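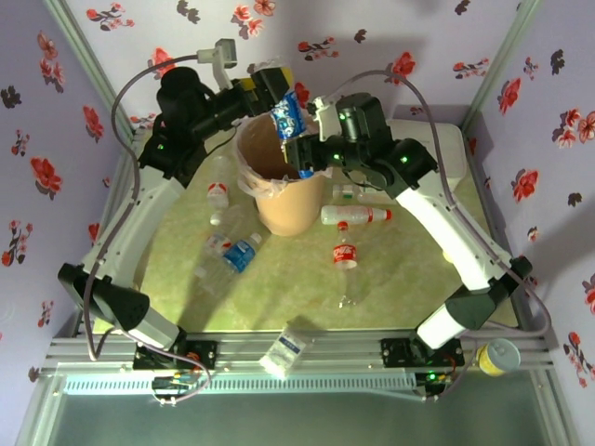

꽃무늬 벽지를 두른 작업대, 로봇팔 두 대와 페트병 분리수거

로봇팔을 만든다고 하면 다들 커피를 타 주냐고 물어요. 아니면 빨래를 개 주냐고요. 저는 요즘 페트병을 버리게 하고 있습니다, 그것도 팔 두 대로! 그러면 꼭 표정이 미묘해지더라고요. "그거 손으로 하면 1초잖아요." 네, 맞아요. 그런데 저는 집에서 만드는 로봇이라면 이런 시시한 일부터 해야 한다고 생각해요.

저희 공유 작업실 Ulora에서 이 작업대를 짜기 시작한 게 작년 5월이에요. 알루미늄 프로파일로 틀을 세우고, 삼면에 벽을 두르고, 연보라색 바탕에 빨간 꽃가지가 흩어진 벽지를 발랐죠. 벽지는 제가 골랐는데 지금도 의견이 갈립니다. 같이 만드는 Laurențiu Lungu는 무광 회색으로 가자고 끝까지 버텼거든요. 저는 집에서 쓸 기계라면 집 같은 데서 굴려 봐야 한다는 쪽이고요. 회색 벽 앞에서만 잘 움직이는 팔을 어느 집 부엌에 놓겠어요?

페트병은 생각보다 고약한 물건이에요. 투명하죠, 가볍죠, 한 번 찌그러지면 같은 모양이 하나도 없죠. 라벨 있는 데를 잡느냐 뚜껑 쪽을 잡느냐에 따라 기우는 방향도 달라져요. 나무 블록 쌓기는 주말 내내 해도 성공률이 예쁘게 나오는데, 찌그러진 병 앞에 서면 제 코드가 얼마나 허술한지 바로 드러납니다. 저는 그게 좋아요. 자랑할 영상은 안 나와도 배우는 건 훨씬 많거든요.

물론 반대 의견도 있어요. Bianca Cârstea는 팔 한 대면 충분한 일에 두 대를 쓰는 건 사치라고 해요. 부품값 영수증을 보면 저도 할 말이 없긴 합니다(케이블만 11개를 새로 샀어요). 그래도 양쪽에서 같이 들어가면 한 손으로는 엄두가 안 나는 각도가 나와요. 우리도 봉지 씌운 쓰레기통에 뭘 넣을 때 은근히 두 손을 다 쓰잖아요. 저는 이 부분만큼은 양보 안 할 생각이에요.

제가 진짜 불만인 건 취미 로봇 쪽의 '완성품 병'이에요. 배선은 다 숨기고, 배경은 하얗게 비우고, 제일 잘된 한 번만 올리는 거요. 그걸 보고 시작한 사람은 자기 책상에 늘어진 선을 보면서 뭔가 잘못하고 있다고 느껴요. 저희 작업대는 회색 케이블이 팔 옆으로 늘어져 있고 레일 아래로 기판도 보여요. 저는 고장 났을 때 바로 손이 닿는 게 예쁜 것보다 낫다고 봐요. 선을 커버 안에 넣었다가 커넥터 하나 찾느라 나사를 15개 푼 뒤로는 더 그래요.

그러니 집에서 뭘 만들어 볼까 고민 중이라면 멋진 것 말고 귀찮은 걸 하나 골라 보세요. 양말 짝 맞추기도 좋고 택배 상자 테이프 떼기도 좋고요. 저는 다음 달까지 병뚜껑만 따로 집는 걸 해 보려고 해요. Laurențiu는 벌써 고개를 젓고 있지만요.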